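# Galería – Sala común, planta 4

Registro gráfico del mobiliario y del material de la sala común de Grarnen. Textos de Mahlet Derese; revisión de Lowri Rees. 14 Sep 2020.

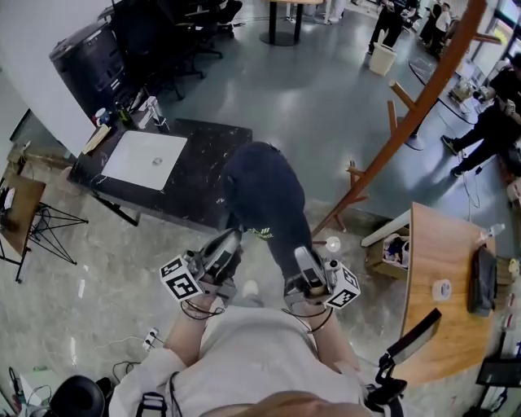 **¿Con qué frecuencia se revisa la sala?**
Una vez al mes, con una revisión adicional en septiembre, antes de actualizar el inventario general.

**Encimera y lavabo.** Superficie negra con veta blanca, acabado de mármol. Lavabo rectangular blanco con desagüe plateado. Al fondo quedan un vaso blanco, un frasco verde pequeño y una caja de papel blanca.

**Asientos.** Grupo de sillas de oficina negras contra la pared blanca, junto a la zona de la papelera cilíndrica grande. Referencia de inventario: 105.

**Perchero.** De madera, con brazos inclinados y base redonda gris. Referencia 167. En la ficha anterior constaba como metálico – corregido.

**Textil.** Pieza de tela azul marino oscuro con un logotipo amarillo verdoso cerca del borde inferior. Se clasifica como prenda u objeto personal y no recibe número.

**Mesas.** Una alta, con base redonda negra, y otra baja, blanca, con equipo diverso. La mesa auxiliar de madera tiene patas de alambre negro.

**Escritorio.** De madera. Rollo de cinta blanca y botella pequeña transparente encima; debajo, caja de cartón con objetos variados, pendiente de clasificar.

Las fichas se guardan en Kudoment, carpeta Ifans. Resolución de impresión: 300 ppp. Las correcciones se envían a Lowri Rees con el número de referencia en el asunto.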